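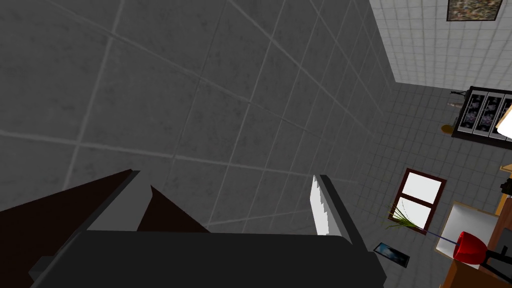
Large square tiles, dark gray, with lighter grout lines.

Town of Tukgate
Polling Place Safety and Readiness Checklist
Site: Storkside Hall, main room and lobby
Election: January special election, council seat and road levy
Inspection started 2:15 p.m.
Mark each line OK, FIX, or N/A. Write comments under the line they belong to.

PART A. GETTING IN

A1. Accessible parking signed and clear: OK

A2. Path from parking to the door free of ice, snow and loose gravel: FIX
Comment: Packed snow along the curb cut on the Tak Street side. Public works has been called. Needs salt again the morning of the election, before 6 a.m. Check it once more at midday if it's still below freezing.

A3. Door opens fully and stays open with the stop: OK
Comment: Door is heavy. Post a greeter or use the bell. The bell works and can be heard at the check-in table.

A4. Ramp slope and handrail: OK
Comment: Rail was loose in the fall inspection. It has been tightened and did not move when pulled.

A5. Entrance sign readable from the street: FIX
Comment: Old sign still gives the primary hours. Replacement is at the town clerk's office.

PART B. FLOORS AND WALKWAYS

B1. Floor dry and even: OK
Comment: No loose flooring found. Put mats down inside both doors if it is snowing. Mats must have rubber backing. The thin blue ones from the closet slide and should stay there.

B2. Cords taped or covered: FIX
Comment: Scanner cord crosses the line of travel to the exit. Move the scanner to the north wall outlet or use the cord cover. The cover is with the supplies from Roveck Elementary.

B3. Aisles wide enough for a wheelchair to turn: OK
Comment: Fine with the tables as drawn on the floor plan. Last time the tables were pushed closer together to make room for coats. Please leave them where they are and use the lobby rack.

B4. Voter line kept away from the stairs: OK

PART C. FIRE AND EMERGENCY

C1. Posted room capacity: OK
Comment: 290. The card is on the wall by the light switches.

C2. Exits unlocked, lit and unblocked: FIX
Comment: There are 2 exits. Rear exit had stacked chairs in front of it at the time of inspection. Moved some of them, the hall will move the rest. Look at this first on election morning.

C3. Extinguisher tags current: OK

C4. First aid kit stocked: FIX
Comment: No gloves, no cold packs. Bandages fine.

C5. Emergency phone list at the chief's table: OK
Comment: List still shows the old sheriff's non-emergency number. Corrected by hand, new copy to be printed.

C6. Poll workers know where to take the ballots if the building has to be cleared: FIX
Comment: The plan says "across the street." It should name the building. Suggest the Tak Street library branch, if they agree to unlock early. Two workers from different parties must stay with the ballots the whole time.

PART D. VOTING AREA

D1. Booths steady, with no sharp edges: OK
Comment: One leg on the end booth sticks when it is unfolded. Keep fingers clear of the hinge.

D2. Accessible booth at seated height, with headset and clean covers: OK

D3. Lighting good enough to read the ballot: FIX
Comment: A ceiling light near the back row flickers. If it can't be replaced in time, shift the back row forward.

D4. Booths not visible from the observer chairs: OK

D5. No campaign material inside or within the marked distance outside: FIX
Comment: A levy flyer was pinned to the community board in the lobby. Taken down and handed to the hall office. Check the board again before opening, and the restrooms too.

PART E. BALLOTS AND EQUIPMENT

E1. Ballots received, package unopened: OK
Comment: 400, matches the delivery slip.

E2. Ballot box seal intact: OK
Comment: Seal number ends in 238. Same number on the log.

E3. Storage room locks and key is signed for: OK
Comment: The lock turns hard. Push the door in while turning the key.

E4. Scanner powered on and tested: N/A
Comment: Testing is done by the county on a separate form.

E5. Heavy equipment moved by cart only: OK
Comment: Cart has a wobbly wheel but rolls. Don't load it above the side rails.

RESULT
Site may be used once the FIX items in A2, B2, C2 and C6 are closed. The others should be closed before opening but will not hold up the site. Recheck uses this same form, with new comments in a different color ink. Send one copy to the clerk and leave one in the site binder.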